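Review: The Skyrme Oral History Kit for Community Archives

Prepared by Deisy Inga, Jillar Center for Community Memory
February 8, 2026

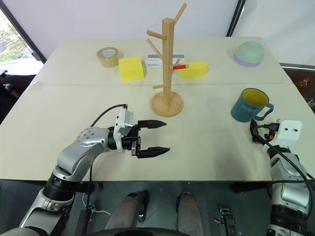
The Skyrme kit is intended for small organizations that record testimony from survivors of residential and boarding schools, and from the families of those who did not return. It consists of a printed handbook, a set of consent forms, a recorder with two clip microphones, and a one-year license for Stament, the cataloging software used to store and restrict the finished interviews. Our center purchased one kit and used it through January in 29 interviews conducted in English and in two Indigenous languages.

The consent forms are the strongest part of the kit. Most forms we have used in the past ask a speaker to agree once, before the recording begins, to everything that may later be done with it. The Skyrme forms divide the decision into stages. A speaker may allow the recording to be kept but not copied, or copied for relatives but closed to researchers, and may change any of these choices later by telephone or in person. Several speakers asked for a relative to hold that right after their death, and the form has a page for this purpose.

The handbook is less even. Its chapters on preparing a room, pacing an interview, and stopping one are clear and humane. The guidance on support after an interview runs to a single page and assumes that a counselor is available nearby. In the communities we serve, the nearest may be 300 miles away. We would advise any organization to have its own plan for follow-up contact in place before the first recording is made.

Sound quality was good. The clip microphones picked up quiet voices well, although they also picked up clothing and jewelry, and interviewers should check for this at the start. The recorder's buttons are small and the labels are hard to read, a difficulty for the elders who wished to operate it themselves. Two of them chose to do so in any case.

Stament performs its basic task reliably. We moved 2456 existing records into it from our earlier system, Skatska, and the names of people and places were carried over with their accents and special characters intact. Restrictions set on a recording also apply to its transcript, a point on which Skatska often failed. Searching is slower than it should be, and the subject list supplied with the software relies on terms taken from government files. Entries such as "pupil discharged" do not describe what families tell us took place. The list can be edited, but the work must be done one term at a time, and ours is still unfinished.

The license raises a larger concern. After the first year, an organization that does not renew can read its records but cannot change the restrictions on them. A speaker's right to withdraw consent should not depend on a subscription. We have written to the publisher on this matter and have not yet received a reply.

We recommend the handbook and the forms to any group beginning this work — with the addition noted above on support for speakers. We recommend the software only to organizations that can commit to its renewal or that keep a complete copy of their records elsewhere. The forms may be bought separately, and the center will lend its copy of the handbook to partner groups on written request.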